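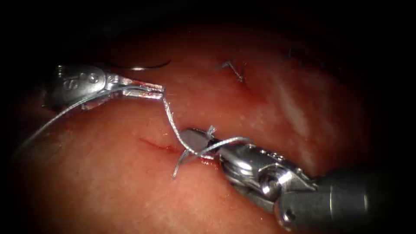 Suturing demos: keep the ugly ones or toss them?

honden_selma
Posted 9/21/21
Hi all, Selma Hoxha here, I run the demo collection for our suturing policy. We have 65 episodes so far, two arms, interrupted stitches on tissue, everything teleoperated. My question is about the throws. Half of my operators get the loop around the jaws in one smooth go and the other half fish for the tail, miss, back off and try again. Do you keep the fishing? My gut says keep it, my labmate wants it all gone before training.

ebee
Keep it!! We threw ours out the first time and the policy had no clue what to do after a missed grab. It just sat there closing its jaws on air (kind of sad to watch). Put the retries back in and it got a lot better.
Eleni

voslow_fan
Gonna disagree with ebee. With 65 episodes you can't afford messy ones. The model copies the hesitation along with the recovery and then you have a robot that dithers over every knot. I'd get to a few hundred clean ones first.

honden_selma
That's pretty much what my labmate says, ugh. Other thing I keep going back and forth on is where to cut the episodes. Right now one episode is one stitch, needle pickup to trimmed tails.

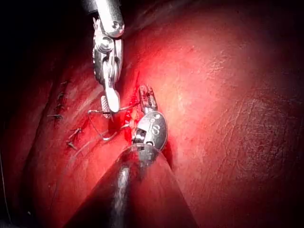
The needle driving and the knot tying feel like two different jobs to me, and the wrist view matters way more for the first one. With blood in the wound it's hard enough to tell where the edge is, and pale thread on red tissue pretty much vanishes until it crosses a darker patch. So I'm tempted to split each stitch in 2 and label them separately.

ebee
Split them, but save the raw full recording too. We only kept the chunks and I've regretted it ever since, the handoff between driving and tying was exactly the part we ended up needing.

kinked_tail
+1 on saving the raw. Also log who was driving! We had 25 episodes from one guy who regrasps the needle constantly and it skewed everything. Flultora's export drops the operator field by default, so check your settings.

voslow_fan
ok, operator tags I agree with. If she tags retries as well she can train with and without them and we can stop arguing lol

honden_selma
Deal, tagging retries tonight. And kinked_tail, I just looked and yep, the operator field is blank on every single one. Off to dig through the sign-in sheet.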